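CAN IT DO THE TOWELS YET?

Readers of this newsletter know my position. I will believe in the household robot on the day one of them puts away my laundry without being thanked for it. Until then I keep a file, and every few months I open it to see whether the future has arrived or is still circling the block.

This month's entry comes from Covside, where Aicha Tahiri runs a small outfit that collects examples of chores for machines to learn from. A person does the chore with a gripper in each hand, over and over, and a model is trained on the results. No arm, no wheels, no soothing voice. Just somebody at a table on a Saturday, handling laundry with what are basically very expensive salad tongs.

The chore I went to see was cloth out of a basket. My niece could do it at 2, although she then wore the cloth as a hat, and I'm told the model isn't graded on that. 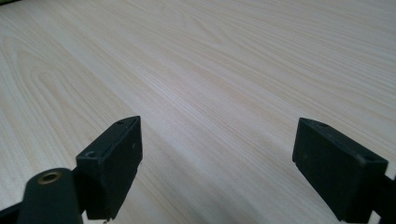
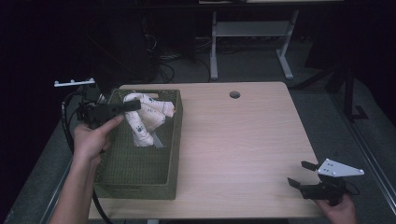 Between them: bare wood under a pair of open fingers, and a paw-print cloth in a green mesh basket.

WHY CLOTH IS STILL WINNING

A mug is a mug from every side. Cloth has no such manners. Pick it up by a corner and it turns into a different object, and a bundled one doesn't show you its corners to begin with. Then there's the basket, whose walls get in the way of any finger that comes in at the wrong angle. You and I solve this by feel while thinking about dinner. A machine has to be shown, and the showing is slow. Tahiri's people had logged 818 tries at the basket chore when I visited, and she called that a warm-up.

So I asked the rude question. How often does the trained version get it right by itself? Her colleague Fouad Filali, who has clearly been asked before, gave me the last test: 15 attempts, 8 cloths lifted clear of the basket. The other seven ended in what his notes call "partial retrieval," a phrase I plan to use about my own laundry from now on.

Is that good? It's better than the last robot in my file, a Grivitz demo unit that folded one T-shirt beautifully and then tried to fold the table. It's worse than any teenager, though the teenager's uptime is nothing to brag about either. And lifting a cloth is only the opening move. Flattening it, folding it and finding the right shelf are all separate headaches, and the shelf is still a matter of hope.

WHO'S BUYING

Shops, probably, before homes. Prusitik, which rents out linens, has asked Tahiri about sorting returns, where a slow machine could work all night and nobody would have to watch. I'd take that as the honest forecast for the next few years: back rooms first, your bedroom a good while later. My own towels remain on the chair. I'll check in again in May.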